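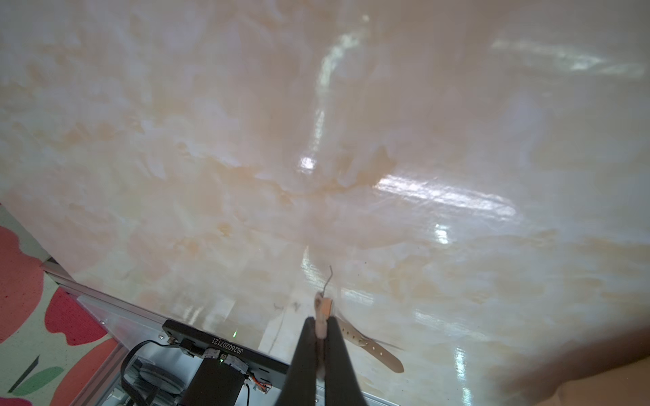 Inicio > Documentación > Percepción > Enmascarado de reflejos en la cámara de muñeca

Enmascarado de reflejos especulares en la cámara de muñeca

Documentación de Drorora. Actualizado en junio de 2025

1 comentario · Compartido 9 veces

Este tutorial explica cómo configurar el nodo de enmascarado de Drorora para segmentar piezas delgadas y de color claro sobre superficies brillantes. El caso de trabajo es una correa de reloj beige sujeta por un extremo con una pinza de dos dedos, sobre una mesa con acabado tipo mármol en tonos crema. El contraste entre la correa y la mesa es bajo, y las luces del techo se reflejan en el tablero en forma de bandas alargadas que un segmentador por color confunde con facilidad con el borde de la pieza.

Se da por hecho que la pinza ya está calibrada respecto a la cámara y que el controlador Gikon publica la pose del extremo del brazo. Si falta la calibración mano-ojo, conviene hacerla antes; los pasos siguientes dependen de ella.

1. Origen del problema

Un reflejo especular no está fijo a la superficie. Cuando la cámara se desplaza con la muñeca, el reflejo cambia de posición sobre el tablero según una geometría distinta a la de los objetos apoyados en él. La correa, en cambio, se comporta de dos maneras: el extremo sujeto permanece casi inmóvil en la imagen, porque se mueve con los dedos, y el tramo apoyado se arrastra o se dobla.

Hay por tanto tres movimientos aparentes en la misma imagen: el de la mesa, el de los reflejos y el de la pieza sujeta. El nodo aprovecha esa diferencia. El veteado del tablero sirve como textura para estimar el movimiento del plano, aunque sea tenue.

2. Máscara estática de los dedos

Los dedos negros ocupan siempre la misma zona inferior de la imagen para una apertura dada. Se genera una máscara para la pinza abierta y otra para la pinza cerrada, y el nodo interpola entre las dos según la apertura que informa el controlador.

wogan mask capture --estado abierta
wogan mask capture --estado cerrada
wogan mask build --dilatar 5

Wogan es la herramienta de línea de comandos que acompaña al nodo. El parámetro dilatar se expresa en píxeles. Con valores mayores se pierde el punto de contacto entre la pieza y las puntas de los dedos, y con una correa estrecha esa es la zona que interesa conservar.

La captura se hace sin pieza entre los dedos. Si queda algo sujeto durante la captura, pasa a formar parte de la máscara y el segmentador deja de verlo.

3. Exposición

La exposición automática no es compatible con este método. Al entrar una banda de luz en la imagen, la cámara oscurece el resto y el umbral de saturación deja de tener sentido entre una imagen y la siguiente.

camara:
 exposicion_auto: false
 ganancia_auto: false
 balance_blancos_auto: false

El tiempo de exposición se reduce hasta que el veteado más claro del tablero quede por debajo de la saturación. Los reflejos directos de las lámparas seguirán saturados, y así deben quedar.

4. Detección de candidatos

El nodo marca como candidatos los píxeles saturados en los tres canales y sus vecinos inmediatos. Alrededor de un reflejo intenso suele haber una franja de transición con el color de la mesa muy lavado, parecido al beige de la correa. El parámetro halo controla cuánto se extiende el candidato hacia esa franja.

reflejos:
 umbral_saturacion: 0.97
 halo: 9
 area_minima: 50

El parámetro area_minima elimina candidatos pequeños. Un alambre o un pasador metálico que sobresalga entre los dedos puede producir destellos de pocos píxeles; si se enmascaran, la detección del pasador se interrumpe en tramos. Por debajo de 50 píxeles el candidato se descarta y el destello se conserva como parte del objeto.

Las motas oscuras de la superficie no afectan a esta etapa. Sí pueden aparecer en la siguiente si el segmentador busca perforaciones, como la fila de agujeros de una correa.

5. Validación por movimiento

Cada candidato se comprueba con dos imágenes tomadas desde poses distintas. El nodo proyecta la primera sobre la segunda con la homografía del plano de la mesa, calculada a partir de la pose de la muñeca. Lo que coincide tras la proyección pertenece al plano. Lo que no coincide es un reflejo o algo que no está a la altura de la mesa.

Para separar estos dos últimos casos se usa la posición: si la región está conectada con las puntas de los dedos en ambas imágenes, se asigna a la pieza. En caso contrario, se asigna a reflejo.

validacion:
 imagenes: 2
 desplazamiento_min_mm: 5
 plano: mesa

El desplazamiento mínimo se recorre en paralelo al tablero. Un movimiento vertical puro casi no cambia la posición relativa de los reflejos situados cerca del eje óptico y da falsos negativos.

Durante el desplazamiento ninguna persona debería tener el brazo dentro del campo de la cámara. Un objeto cercano y desenfocado no cumple el modelo de plano, y si además toca la silueta de la correa la conexión con los dedos se calcula mal. El nodo no lo filtra. Se puede definir una región de exclusión en las esquinas inferiores si el puesto obliga a trabajar con el operador al lado.

6. Límites del tablero

Todo lo que queda más allá del borde de la mesa se excluye con un polígono definido en coordenadas de la base del robot. No se recomienda dibujarlo en la imagen, porque la cámara se mueve. En particular, los indicadores LED de la electrónica montada junto al perfil de aluminio se detectan como candidatos si el polígono es demasiado generoso, y un suelo estampado aporta bordes fuertes que desvían la estimación del plano.

wogan roi set --marco base --archivo mesa.yaml
wogan roi check

El segundo comando superpone el polígono sobre el vídeo en directo. Hay que revisarlo en las poses extremas del recorrido.

7. Comprobación

Con todo configurado, se lanza el nodo en modo de depuración:

drorora run enmascarado --debug

La vista muestra los reflejos en azul, los dedos en gris y la pieza en verde. Errores habituales:

La pieza aparece cortada donde la cruza un reflejo. Reducir halo o aumentar desplazamiento_min_mm.

El veteado aparece en verde. La homografía es incorrecta; revisar la altura del plano en el archivo de configuración y después la calibración mano-ojo.

La punta redondeada de la correa se pierde. Suele ocurrir cuando el extremo libre se ha levantado del tablero y deja de cumplir el modelo de plano. Bajar la pinza antes de validar.

Los agujeros se cuentan de más. Activar el filtro de alineación del segmentador, que descarta las motas alejadas del eje de la correa.

8. Salida hacia el planificador

La máscara final se publica en el tema /pieza/mascara junto con la línea media de la correa, expresada en el marco de la base. El planificador Nilleo la lee directamente desde su versión 2. En versiones anteriores hay que convertir la línea media a una lista de puntos con el script incluido en la carpeta tools, y la orientación del extremo libre no se transmite.

Artículos relacionados
Calibración mano-ojo con tablero impreso
Estimación de la línea media en objetos flexibles
Uso de wogan roi con varias mesas
Configuración de temas en Nilleo
Detección de pasadores y alambres finos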